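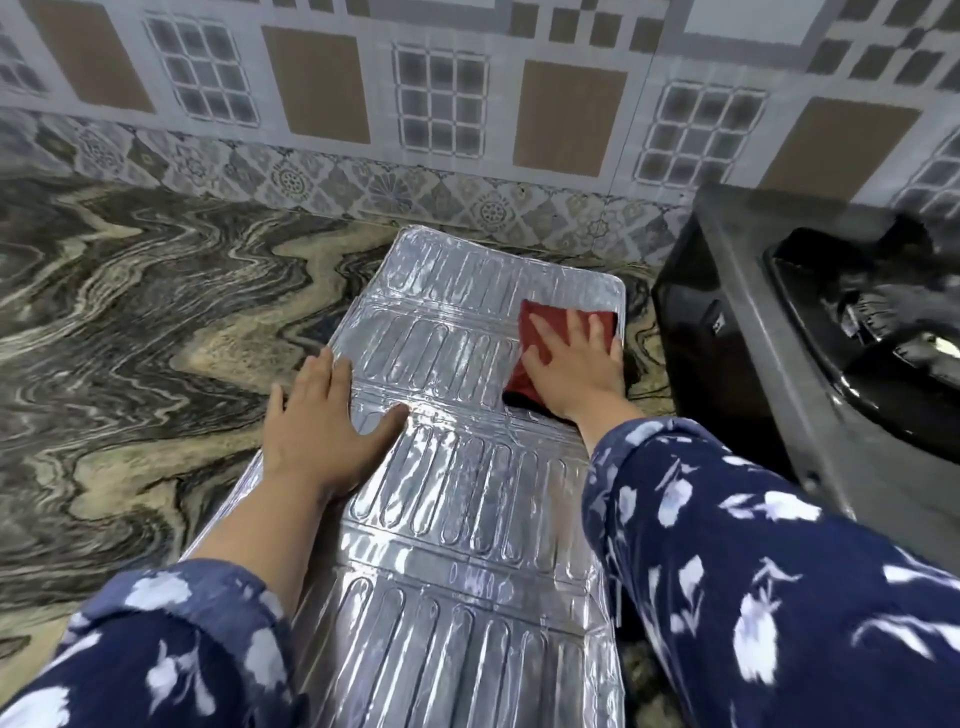
Foil on the worktop next to the hob - worth it?
Kitchens and Cleaning > Worktops and Splashbacks

epomare
Posts: 108
I've started covering the granite beside the hob with embossed foil, the thick sort with raised ridges. Frying was leaving grease on the stone and I was sick of scrubbing it. I lay the sheet, press it down with one hand and go over it with a folded cloth in the other. The middle sits nicely but the edges keep curling up. Any tips?

Elsie

Fostau
Posts: 3,035
What sort is it, sticky-backed or plain? If it's sticky-backed the worktop has to be degreased first. Washing up liquid, rinse, then dry it properly. Work from the middle outwards with the cloth. Don't go hard on the ridges or you'll squash them flat.

hammadv
Posts: 7
I wouldn't do it at all. Granite is meant to be wiped down. Crumbs and water get under the foil and you don't find them until you lift it. My mum had it in her kitchen for years and there was a dull patch underneath.

Hammad Virk

Fostau
Posts: 3,035
Dull patch was probably old glue. Comes off with a plastic scraper and a bit of white spirit, but try a hidden corner first.

epomare
Posts: 108
It's sticky-backed. I only wiped the worktop with a damp cloth beforehand so that may be the trouble. @hammadv I do like the look of the stone, but it's a busy pattern and I never see the splashes until they've gone hard.

lalik
Posts: 3,000
Round the corners off with scissors. Square ones catch on your sleeve and lift. And keep it well back from the burners.

hammadv
Posts: 7
Still say a big chopping board does the same job and goes in the sink after.

lalik
Posts: 3,000
Not if you've only got a small sink.

epomare
Posts: 108
Small sink here too. I'll peel the edges back this evening, clean underneath with washing up liquid and press them down again. If they still lift I'll try the board.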